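The Orange Square

The bake-off between the Momeo gripper and the Hekberg gripper was supposed to take one morning. Marietjie Van Wyk had written this on the wall calendar in June, in ink, and by August people had started using the square around it for phone numbers.

"Same arms, same controller, same orange square," she said. "The only thing that changes is the fingers. I want it boring."

Dale Hiebert had been boring for 119 trials and felt he had a gift for it. He pressed the key. The arms came down over the table with the air of two waiters who have both noticed the same dropped napkin.
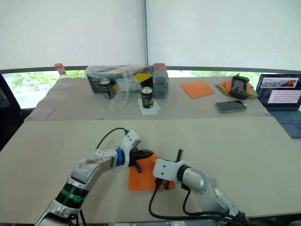 Both arms in for the corner pinch, Aug 19, 2023.

"Which fingers are these?" Marietjie asked.

"Momeo."

"You said Momeo before lunch."

"Before lunch I was wrong."

She wrote that down. Marietjie wrote everything down, in a green notebook that Vutari's lawyers would one day ask for by name. Vutari was paying for the comparison and wanted a winner it could put on a slide. So far the notebook contained 16 clean folds for Momeo, 13 for Hekberg, and a paragraph about Dale.

The trouble was that the two grippers failed so differently. Hekberg's missed the corner altogether and then performed the rest of the fold on nothing, lifting, carrying, laying down, very tenderly, a pinch of air. Momeo's got the corner every time and then wouldn't let go of it. Dale had spent a good part of the summer in a tug-of-war he was not sure he was winning.

"You could call that grip strength," he said.

"I could call it a fault."

"On a slide, though."

Marietjie looked out at the trees for a while. 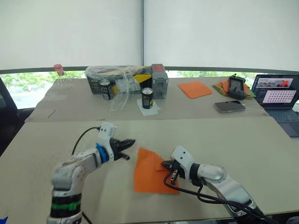 The right arm was the one with opinions. Dale had reloaded its controller twice, swapped its cables, and once, late, when the building had emptied out, apologized to it. It still arrived a hair after the left one, like a man holding a door for someone he doesn't care for. Tu, the company that made the controller, had answered his email with a link to the manual, all 355 pages, and wished him success.

"Again," said Marietjie.

He pressed the key. Left came in, right came in after it.

"It's late."

"It's thoughtful."

"Dale, if the right arm is late then every number in this book is about the right arm. It has nothing to do with the fingers."

He had known this since about trial 40 - known it the way you know about a tooth. He'd hoped the fingers would be different enough that it wouldn't matter.

"We could tell Vutari it was a tie," he said.

She turned to a fresh page, wrote a 1 at the top of it, and underlined the 1.

"Put the Hekberg back on," she said.

"I think it is the Hekberg," said Dale.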